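Three weeks into the long walk

I've wanted to walk the Burnholm path for years and I've finally started, in bits, on Sundays, with a flask and a very old map. It runs 100 miles all told, and so far I've done 33 of them. My knees have opinions but I am having the best time!

The first stretch out of Brarnwood is mostly lanes and one long muddy field (wear gaiters, I beg you). After that you climb through beech woods and the whole valley opens up. I sat on a wall up there eating a cheese roll and grinning like a fool. Coming home to put my feet up for the evening is half the pleasure.
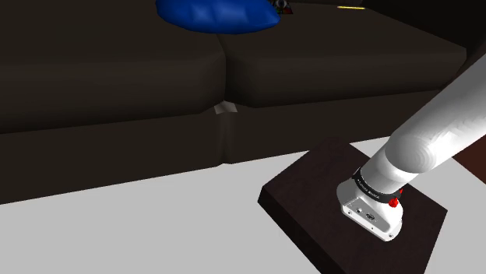 What I'm carrying now

Far less than on day one. Aurel Pîrvu lent me his small rucksack and I've stopped packing for the Arctic. One jumper, one waterproof, spare socks, plasters, lunch. Kyung-tae Yook swears by two pairs of thin socks worn together and I'm a convert — not one blister since.

I've also started planning the next leg the night before, which I love nearly as much as the walking. Bus times, where the tea stops are, which stiles are broken.

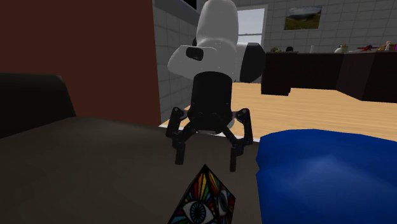

The leg after next goes over to Ullia, and I'm told the bakery by the ford does a plum slice worth the climb. There's only one bus back, at ten past four, so I'll need to set off early.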